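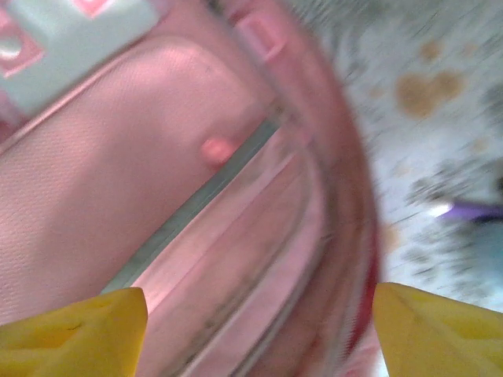 A pink bag on a pale, mottled surface

Frequently asked questions: lost property at Starnley Community Centre

We get asked about lost property nearly every day, by phone, by email and over the front counter, so we've put the usual questions together on one page. If yours isn't answered, please do ring or drop in. We'd much rather have a chat than have you go home without your things.

I think I left something behind. What should I do first?

Ring the front counter or come and see us. Have a think beforehand about the day you were in and which room you used, as items are tagged with both when they're handed in. The colour is a great help too, and so is anything odd about it (a mended strap, a name inked inside the collar, a key ring from a holiday in Queensland). Please don't worry if you can't remember all of that. We're quite used to "it's a jumper and it's sort of green".

How long do you keep things?

Most items are kept for 50 days from the day they reach the counter. Food, drink bottles with something still in them, and wet swimmers are another matter, I'm afraid, and those go at the end of the day. We'll rinse and keep an empty bottle if it's a decent one.

What about phones, wallets and keys?

These are locked in the office safe and never go in the general cupboard. We'll ask you to describe the item and show some identification, and with a phone we may ask you to unlock it in front of us. If a wallet has a phone number in it we'll try calling you, usually within two days. After 13 days unclaimed valuables are handed in at the police station.

Will you look inside my bag?

Only if there's no tag or name on the outside, and then only far enough to find one. Two staff members are always there when a bag is opened. A luggage tag with a mobile number saves everybody the trouble, and the kiosk sells plain ones at cost.

Can someone else collect for me?

Of course. Send us a quick email with their name and a description of the item, and ask them to bring a copy of the email or have it on their phone.

Can you post it to me?

We can, if you're happy to cover the postage. This comes up a lot after the April school holidays, when families have been staying with grandparents and have gone home short a hat or a favourite bear. Small things usually fit in a prepaid satchel. We can't post anything with a loose lithium battery.

I left it in the Bullen Room after a private function. Is that any different?

A little. Hirers clear the Bullen Room themselves and some take leftover items home with them, so it's worth asking your host first. Anything our cleaners find the next morning comes to the counter as usual.

What if I lost it on the bus?

The stop out the front is ours only in the sense that we sweep it. Anything left on board needs to be chased up with the bus company, and you'll want the route number and the time you got off.

What happens to things that are never claimed?

Clothing in good nick is washed and goes to the op shop on Skoltton Street. Towels go to the animal shelter, and reading glasses go in the basket by the library shelves, where you're welcome to borrow a pair.

When is the lost property counter open?

Monday to Friday, whenever the front doors are open, and Saturday mornings. On Sundays the office is locked, so we can take a message but can't get into the cupboard or the safe.

Page last updated 27 June 2021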